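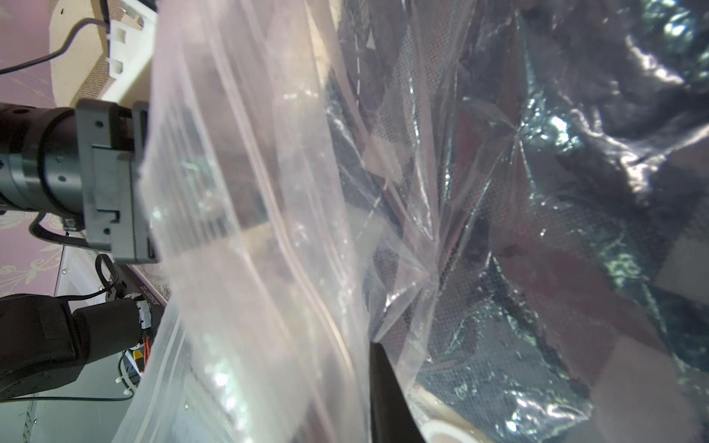 A clear zip-top bag with dark, shiny material behind the plastic.

The Bag Drawer

Onni Koivisto has washed and reused the same kind of zip-top bag for over 16 years. He keeps them in a shallow drawer in his kitchen in Stuststead, sorted by size, with the big ones at the back.

"People buy a box, use each bag for one sandwich and throw it out," he says. "A good one will go a lot longer than that."

Koivisto used to run the packing room at Reisinger, a mail-order outdoor supplier in Drustumstead. Small parts, tent repair kits and folded blankets all went out in clear bags. He picked up his habits there and brought them home.

The first is to look at the closure before anything else. A bag with a doubled seam will hold up better in his experience, but either kind fails if there is grit in the track. He runs a damp cloth along both sides, then closes the bag from one end to the other with a thumb and finger. If a section pops back open, the bag is demoted to holding cords or spare buttons.

Shiny, slippery contents are the hardest to pack. Foil-lined sheeting never folds back to the size it came in, and it traps air. Koivisto lays it flat on the table, folds it in thirds the long way and rolls it toward the open end. He holds the roll for a moment before sliding it in, fold first. Then he closes the zipper most of the way, presses down with his forearm and seals the last inch.

"If you bunch it up, the plastic creases where you grab it," he says. "Those creases are where it splits."

For washing, he turns the bag inside out and uses lukewarm water and a drop of dish soap. It dries over a wooden spoon stood in a jar. Bags that have held raw meat go in the trash, and so do any that still smell of onion.

He labels with masking tape, since marker on the plastic never comes off completely. The tape on the top bag in the drawer reads "picnic blanket, small." The blanket itself is in the car.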